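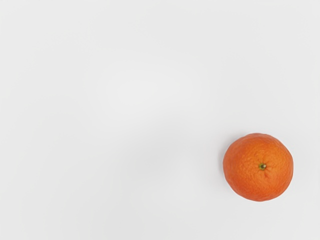

8 October 2025, Sedwood, bench 2

Blackout cloth from the Acharya gift, day two. Also wardens' log, see further down.

Started with the big panel. Black sateen, cotton, hemmed by hand top and bottom, selvage left raw down one side. Came to us rolled around a broom handle, which is how it spent the last however many years. Outer turns faded to a brown-green, inner turns still properly black. Width 54 inches off the bolt, seam down the middle where a second piece has been let in. Different thread on the let-in piece. Lajos thinks the second piece is later, I think it's the same cloth and they just ran out of thread. Not settled.

Dye test on a loose thread from the hem: deionized water, blotter, weight on top. Brown halo after ten minutes. Repeated with a thread from the inner turns, halo again, fainter. So no wet cleaning. Told Vasanthi, she wasn't surprised. Dry only: low suction through screen, then smoke sponge on the hem if it takes it. Sponge piece came up gray, then gray, then less gray. Stopped there.

Tack holes along the top edge. 32 of them, rusted round the edges, spacing all over the place at the left and then quite regular. Somebody got better at it as they went along. Or a taller person took over. One tack still in, bent flat, leaving it. Rust is powdery, not active that I can see, but check again after the humidity chamber.

Patches: small squares of brown paper glued on the back over what look like cigarette burns or moth, can't tell under the lamp. Paper is brittle, glue probably flour paste (iodine went blue-black on a crumb of it, so starch anyway). Do NOT lift. The patches are the whole interest of the thing as far as I'm concerned. A chink of light was enough to get you a knock at the door.
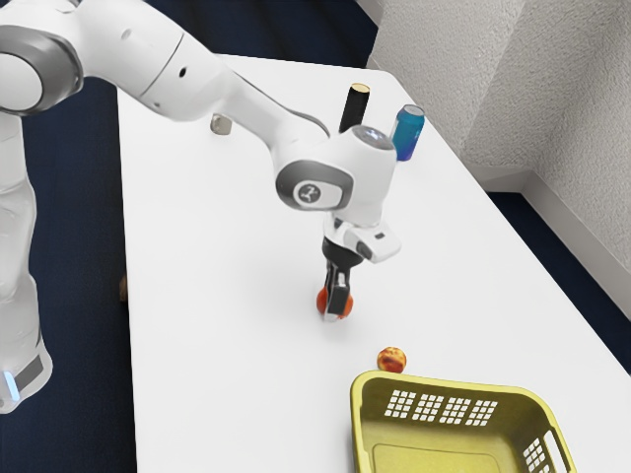
Humidity: put the tight-creased end in the tent at 2:15 with damp blotter on the far side of the Gore-Tex. Aim is only to relax the roll set, not flatten completly. Checked 2:45, a little give. Checked 3:30, better, edge lies down on its own except the corner by the bent tack. Took it out, weights on, silicone paper between. Leave overnight. Whoever is in first please don't move the weights to get at the drawer.

Note for the file: accession form says "curtain." It was never a curtain, there's no heading, no rings, no tape, and the bottom has tack holes too. It was nailed over a window frame, and probably a scullery or landing one going by the size, the kind of window you didn't bother to open till morning. Have penciled "panel, tacked" on the form. Usha to change it in the database if she agrees.

Wardens' log next.

Hiu-tung got the cover off the board fragments yesterday and the text block is in better shape than we feared. School exercise book, ruled feint, staples rusted through. Sections numbered in pencil by somebody, not us. Entries run from August 1940, mostly one line each, time / message / initials. Yellow, red, white, the usual run of them, with purple turning up later in the book. Two hands do most of it. One is beautiful. The other presses so hard it's gone through to the page behind, and on a few nights that's the only way to read what was written, since the front has been wet at some point and the ink has moved.

Tidelines on pages 7 through 19, worst at the gutter. Stain is pale brown with a hard edge. Ink is a mix: copying pencil (purple where damp, careful, careful) and an ordinary blue-black. No water near the copying pencil, at all, not even a swab. Tested solvents on the margin smudge only. Ethanol moves it too. Ok so dry there as well, it's going to be that sort of week.
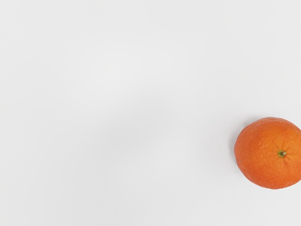
Staples out with the thin spatula, bagged, labeled. Three broke. Rust stain on the fold left as is. Mends with the light tissue and wheat starch paste, quite dry, only where a tear runs into writing or will travel. Page 11 has a chunk missing at the fore-edge with half a time in it, "10.4-" something, and I infilled the paper but obviously not the number.

Query for Usha: inside the back cover there's a list of who had stirrup pumps, with house numbers. Some crossed out. Can we match it to the street directory? Lavanya says the county office has the 1939 one but you have to book. Also says the crossed out ones might just be pumps that got lent and never returned, which sounds right to me. Surnames on it would need checking before anything goes online.

Also at the back, upside down, somebody used the last leaf for a whist score. Keeping it. Photograph both ways up.

Photography: raking light from the left for the pressed-through pages, then again from the top. Top was better. Hiu-tung read two more entries off the screen that I couldn't get from the page. Both "White." Fine, still good to have. 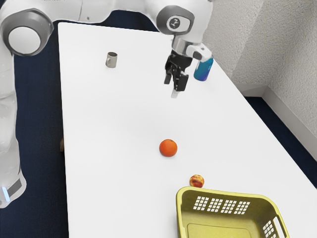 Display talk with Lajos, end of the day, five minutes standing up. He wants the panel upright in a mocked-up window frame with a lamp behind so visitors see the pinholes lit. I like it but it can't hang from those tack holes and the lamp worries me, even a cool one. Could do a copy in new sateen for the window and lay the real one flat. If flat, then something like the table in the picture, long, white, plain rectangular top, so the black reads as black and the brown outer turns show up against it. Our gray felt just kills it. Needs to be long enough that no part hangs over. Log could go at one end under its own cover, open at a purple night, page turned every few weeks.

Vasanthi to price sateen. Not polyester!! Has to hang dead.

Tomorrow
- weights off, photograph flat before anything else
- corner by the tack, second go in the tent, short
- finish mends p. 14 on, re-sew not re-staple, linen thread, use the old holes
- ask about board for the log box, we are down to offcuts
- lux meter is reading low again, or else the window blind was down, check
- more blotter

Left the suction on the low setting, screen is drying on the rack by the sink.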